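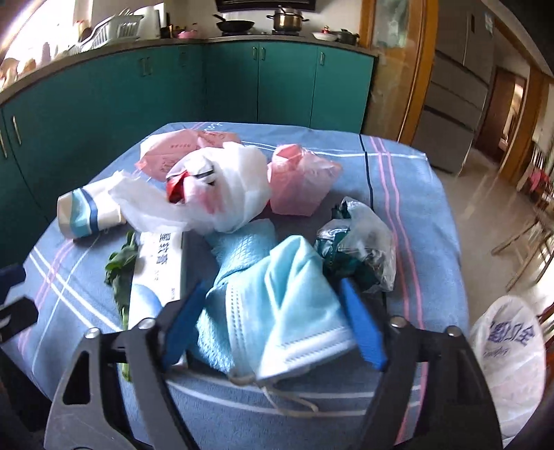 Ornstead Era hand-held gripper, with the Vivley learning software
Review after one month of use

We are a small group working on household sorting: how a robot can learn to take mixed things from a table and put them in order. Our method is to record a person doing the task with a gripper in the hand, and to train the robot on these recordings afterwards. In December we changed our old home-made tool for the Era from Ornstead. I write this review for people who consider the same step, because before buying I could find only the maker's own pages.

What we tested

I wanted to know two things. First, is the tool comfortable enough for long recording in a normal home? Second, does the data give a better robot than our old data? For this we chose a task that is simple for people and unpleasant for machines, namely clearing a pile of groceries and snack packets from a kitchen table. We recorded 712 demonstrations and kept 348 of them for training. The others we put aside, most often for a lost position track or a grasp where the hand hesitated too long.
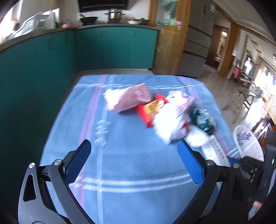

Snack packets on the kitchen table, with the finger pads of the gripper apart.

In the hand

The Era is well balanced. The trigger moves both jaws together, and you feel through it when the pads meet something hard. With soft bags you feel very little, and I had to learn to trust my eyes. After one hour my wrist was tired, so we made sessions of 40 minutes, which was fine for all of us.

The blue rubber pads are the best part for me. They hold thin plastic wrapping without crushing what is inside, and they also pick up a flat packet if you come at it from the corner. They collect dust quickly. I wipe them with a damp cloth in the morning and again after lunch, and after a month they show only small wear.

Fitting the jaws took me longer than the manual promises. The order of the drawings is confusing, and I put one jaw on the wrong side the first time.

The results

We trained the same Vivley model twice, once on our old recordings and once on the new ones, with 348 demonstrations in each case. Then we gave each model 100 attempts on an Ostermann arm with the same type of pads. An attempt counted as good if the item was lifted and placed in the basket without a second try. The old data gave 61 good attempts and the new data gave 78.

I would be careful with this number. The two sets were recorded in different kitchens, and we had more practice by the time of the second. Part of the gain is surely ours and does not belong to the tool. The type of mistake changed too. Before, the robot often closed too early, in front of the item. Now it mostly fails on tied plastic bags – it takes the loose end, lifts, and the bag turns and slips away. We saw this in more than half of the bad attempts.

We also tried training with fewer recordings. With only 10 demonstrations the robot moved in the right direction but hardly grasped anything. From about 200 the curve became flat, and the last hundred and something helped only with bags. If your items are boxes and tubes, you can probably stop earlier than we did.

Small complaints

The battery cover is loose. The Vivley export stops without a message when the disk is full, and we lost one afternoon of work to it. The carrying case has no place for spare pads.

Would I buy it again?

Yes, for work in real homes. For a fixed laboratory table our old tool was good enough – and much cheaper to repair. I give four out of five, and I will add a note when we have tested the softer pads.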